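5.3 Small things on pale floors

The claim that plain rooms are easier to keep tidy has been repeated so often that it is now rarely tested. Okine and Adugna put it in its strongest form: a white wall and a light floor "show up" whatever has been left out, and so people put it away. We doubt the second half of this. Seeing a pen on the floor and bending down to pick it up are two separate acts, and the earlier work measured only the first.

It is also unclear how far even the first half holds. Okine and Adugna used large, dark items such as shoes and folded coats, which would be hard to miss on almost any floor. Most household clutter is much smaller. The diaries kept for the Lokton study are full of pens, hair grips, bottle tops and brushes, things that are thin, light and easily kicked under a radiator. Where an item has two colours, one end may stand out while the other comes close to the shade of the tiles. Figure 3 gives a case of this kind, in which the stem is dark and the tip is a warmer, lighter colour.

Figure 3. A small, thin item with a dark blue stem and a tan or orange tip, in a room with a plain white wall and light beige floor tiles.
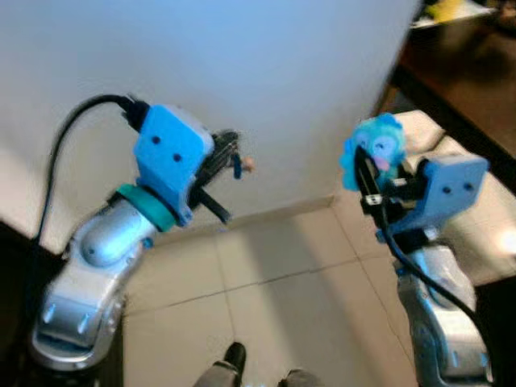

Does a pale floor make people pick up small items sooner?
Our diaries give no good reason to think so. People in homes with pale floors reported noticing small items more often, but they left them lying for nearly as long as everyone else did.

We would not lean too heavily on that result either. The diaries were filled in at the end of the day, and a person who has walked past the same pen 5 times may well write down only the last of them. Sylvie Gill, who read an early draft of this section, pointed out that those with pale floors may simply be the sort of people who worry about floors. We have no way to rule this out. The homes were not matched for the number of people living in them, and in 3 of them the floor had been changed shortly before the diaries began.

Storage is the more likely explanation, though it is a dull one. In the Lokton homes, items with a fixed place (a jar, a hook, a drawer used for nothing else) went back to it whatever the colour of the floor. Items without one moved from the floor to the nearest ledge and then stayed there. Several diary keepers counted this as tidying. Whether it should be counted is a matter of taste, but the Zunow checklist scores it as full marks, and any study that relies on the checklist will overstate how much was put away.

We therefore treat wall and floor colour as background in the rest of this paper and report storage separately. Readers who want to compare our scores with those of Okine and Adugna should note that we counted an item as put away only if it reached a closed or marked container. Ledges, window sills and the tops of radiators were scored as zero.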